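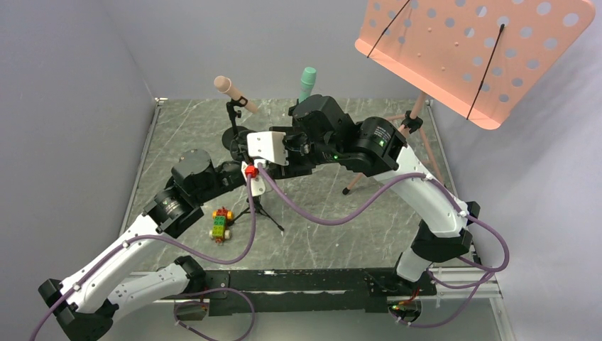
Slide 1: Grey on grey on grey (leave it up while people sit down)

Evening everyone, thanks for coming out, I know the car park is a pain. I'm going to talk about grey for half an hour and I promise it's more fun than it sounds!

Start with the floor. Marble pattern, grey, thin white veins. Ask the room: who has something like this at home, on the floor or on a worktop? (Usually lots of hands. Let them chat for a bit.)

Then the walls. Ask how many greys they can spot. Most people will say one, maybe two. Give them a moment and then point to the right-hand wall, the pale one, which leans towards lavender. Point back to the left one, plain grey. Go back and forth a couple of times until somebody goes "ooh". Somebody always does.

Then the colour. Purple cable, and that little bright red block in the middle. Ask which one they looked at first. I'd put my money on the red every time, and it's tiny.

Slide 2: My own grey disaster

Tell the Jostow Road story. Keep it short, I went on far too long last time.

When we moved into the flat I painted the front room in a grey called Lukumay from a very small chart, at night, under a bulb I'd already decided I hated. Lovely on the card. By breakfast the whole room was blue. I don't mean a bit cool, I mean swimming baths. Mum came round and asked if we were having a boy.

What I'd missed was the floor. We had a warm beige carpet down, and beige next to a cool grey pushes the grey further into blue. Same tin of paint in the hall, over grey tiles, and it looked like a perfectly sensible grey. I lived with both for two years before I worked out it was the same paint doing it.

(Pass the two painted boards round now. Beige backing on one, grey on the other. Ask for them BACK this time.)

Slide 3: Veins

Marble patterns. I'm fond of them, and I don't mind a bit whether it's real stone or a print, so if anyone wants a row about that they can have it with Maiara in the tea break.

Things to say:

Thin white veins are easier to live with than thick dark ones. They stay quiet. You can put a rug on top, or chair legs, or a heap of shoes, and it doesn't all start shouting.

Look for the repeat before you buy. Lay a few pieces out on the shop floor if they'll let you (Natum let me, and were very nice about it). If you spot the same squiggle twice straight away, you'll see it every single morning with your toast.

Pick the wall grey out of the floor, and take a bit of the floor to the paint shop. A photo on your phone won't do, phones do all sorts of things to grey.

Slide 4: Three walls, three greys

Back to the pale lavender one, because this is the bit people write to me about afterwards.

Light falls differently on every wall, so even one tin gives you several greys. You can fight that or you can use it. I like using it. Put the grey with a touch of lavender on one side and keep the others plain, and the room feels softer without anyone being able to say why.

And if you do have a lavender-ish grey, purple is a very friendly colour to bring in with it. They're cousins. It needn't be cushions either! A lamp flex, a bit of cord, the spine of a big book. Something long and thin in a strong colour draws a line through a grey room and your eye trots along after it.

(If they look sleepy, do the flex demo: plain board, black flex, then purple flex. Check the bag for the purple one BEFORE leaving the house.)

Slide 5: The red bit

My favourite slide. Say it slowly.

One small bright red thing in a grey room does more than a red sofa. Try it with whatever you've got, a mug, a matchbox, a peg. Move it about. In the corner it looks dropped. Bring it in towards the middle, next to something black or white, and it looks like you meant it.

Black and white do help here. Big black shapes on grey can get gloomy, so I like plenty of white alongside. Then the red goes in last, and small.

Maiara Falcão did our hall at Kullden on this idea. The whole thing came to £3,674, nearly all of it flooring, and the bit everyone compliments is the red door knob.

Slide 6: Your turn

Hand out the envelopes. There are 260 paint cards in the box and they do NOT go back in order, so don't even try, just scoop them up at the end.

In pairs: one piece of floor, three greys, one bright colour no bigger than a stamp. Eight minutes. Walk round, be nosy. Take a few over to the window and then under the strip light so they see them change.

Questions I usually get:

Is grey finished? People have been telling me so for years and I'm still buying it.

Gloss or matt? Matt on the walls for me. Shiny grey picks up every lump in the plaster.

What about the ceiling? White, unless it's very high. Then have some fun with it.

Tea after this. Remind them the boards and the purple flex are mine, and the handouts are by the urn.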